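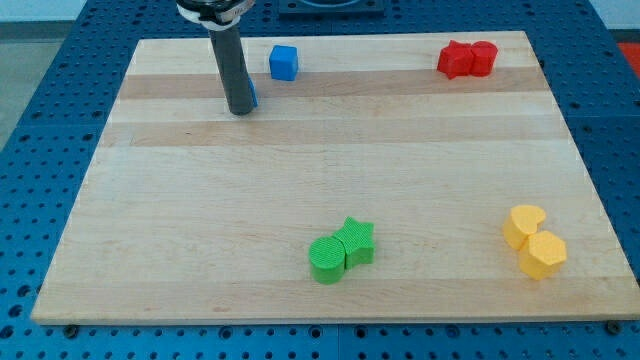
The arm that will do your sorting for you

Tadwood, 10/23/26

Restard, a shared workshop in a former Millness dairy, has spent 411 hours teaching a robot arm to sort coloured blocks. Red with red, green with green, yellow with yellow. A toddler does it for a biscuit.

I went along wanting to be won over. The build is tidy, the bill so far is £1636, and everyone is very patient with it. The software, called Xue, managed 56 blocks in the afternoon I was there - and needed rescuing after two of them.

Members talk of kitchens next, and of putting away the shopping. Perhaps. My shopping isn't made of small printed hearts and stars, and it doesn't wait on a maple board to be picked up. They had hoped to try it on cutlery in July. The forks are still in their box.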